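Prunby Community Help
Home > Small Business > Shipping and Packing

Packing orders at home in a very small space – how do I lay it out?

posted by tealbutton

I sell yarn and knitting notions through my own site, mostly small orders. Up to now I've packed everything on the kitchen table after dinner and put it all away again before bed. In the run-up to December I expect 400 orders over the month and that isn't going to work.

I have cleared out an alcove at the end of the hallway. It is closed in on three sides and has a solid countertop at standing height. No drawers or cabinets, and I'd like to keep the floor underneath for boxed stock. There is one outlet, low down on the right.

What has to live there: padded mailers in three sizes, flat boxes in two sizes, tissue, stickers, thank-you cards, tape, a kitchen-type scale and a Lubis label printer, which takes up more room than I thought it would. I use Poken for the labels, on a laptop.

My main problem is that if I put all that on the counter there's no counter left. The second problem is mistakes. Last month I sent two people each other's yarn and had to pay for it both ways.

I can drill into the walls. I'd like to spend under 200 dollars.

Answers

sortingshelf

I packed out of a converted closet for several years, so I'll go through it in the order I'd do it now. Most of this is cheap.

1. Decide which hand does what before you put anything up. I'm right-handed, so orders come in on my left, get packed in the middle and leave on the right. Your outlet is on the right, which settles where the printer goes. Stand at the counter and pretend to pack three orders with the real materials. You'll notice what you reach for.

2. Mark out a clear area in the middle of the counter, big enough for your largest box with the flaps open plus a hand's width on each side. Use painter's tape for the outline. Nothing is stored inside the tape, not even the scissors.

3. Put the scale just outside the tape, on the same side as the printer. Weigh, print, stick, done. If you have to turn around between weighing and printing you will sooner or later put a label on the wrong parcel.

4. Hang everything light. Run a rail across the back wall and another along the side wall, then hang wire racks and baskets from them. For mailers you want a rack with upright dividers so each size stands in its own slot. A mesh basket on the side rail can take tape and stickers. Hang them before you fill them, and leave them that way for a day while you work out whether you can reach the far slots.
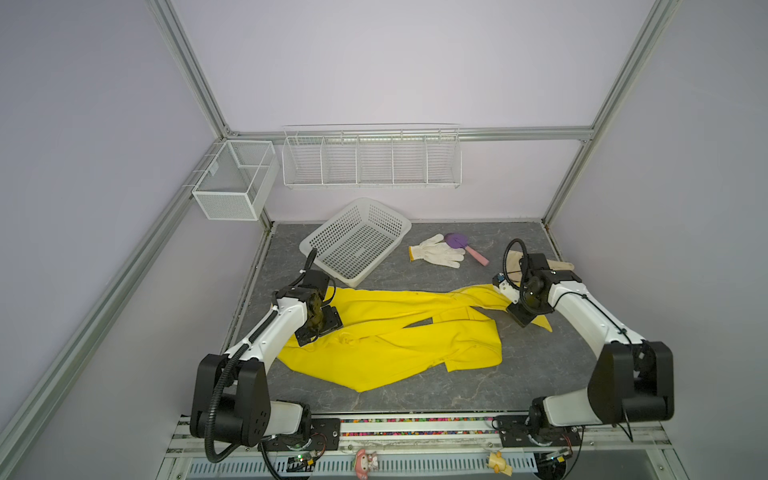

5. Store flat boxes on edge under the counter, not in a stack. In a stack, the size you need is always at the bottom. A cheap record crate or a cut-down carton holds them upright.

6. Give every order its own tray. This is the fix for your mix-ups. Print the packing slip first, put it in a tray, put the yarn on top of the slip, and don't let the yarn leave the tray until it goes in its mailer. I used plastic cafeteria trays from a restaurant supply store. Never have two orders inside the tape at once.

7. Print one label at a time in busy periods. Poken will let you print the whole batch, and it looks faster, but then you are matching a pile of labels to a pile of parcels. If you must batch, sort the packing slips by order number first and set Poken to the same sort. The setting is under Print Options and it goes back to "newest first" after some updates, so check it.

8. Make a place for finished parcels that is not on the counter. A big shopping bag on a hook works. When it's full, it goes to the door.

Costs from memory: rails and brackets were the biggest part, then the racks, then trays. You should come in under your limit if you don't buy a new scale. Use proper anchors if it's drywall. Paper is heavier than you think, and a full rack of mailers weighs a lot more than one with a few in it.

Lighting: if the alcove is closed in on three sides you will be standing in your own light. Put an LED strip on the front edge of whatever is above you, pointing down and back.

mondenwool

Agree with most of the above. I'm in Monden and sell roving, so similar parcels to yours.

I'd skip the tissue altogether. I stopped using it in the spring and not one customer has mentioned it. That's one less thing on the counter and it takes a step out of every order.

Also buy mailers in fewer sizes. I had three, like you, and now I have one medium and one large. A single skein rattles around a little in the medium but it's yarn, it doesn't care. I buy them in cases of 500 and the price per mailer came down enough to cover the bit of extra size. Do check the postage on your smallest orders first, as thickness can push a parcel into another class depending on the service.

On the printer, the Lubis doesn't have to be on the counter. Mine is on a small shelf at chest height with the label roll behind it on a dowel. The cord reaches, just.

quickreply88

get a bigger table

tealbutton (original poster)

Thank you, this is very useful. I did the pretend packing with painter's tape and found I'd have put the scale on the wrong side, so that has already saved me some trouble.

I'm going to do the rails on the back and left. It's drywall on the left and brick at the back, so I'll need two kinds of anchors. Trays are ordered. I'm keeping the tissue for gift orders only, in a box under the counter.

One follow-up: where do you keep returns while you're dealing with them? At the moment they sit with the outgoing parcels, and I've nearly mailed one back out.

sortingshelf

Nowhere near the alcove. I had a lidded bin in a different room with the return slips clipped to the inside of the lid, and I did them once a week, at 5 in the afternoon after the pickup had gone. Cut the old label off as soon as the parcel comes in the door.

This thread is marked as solved. New replies are still welcome.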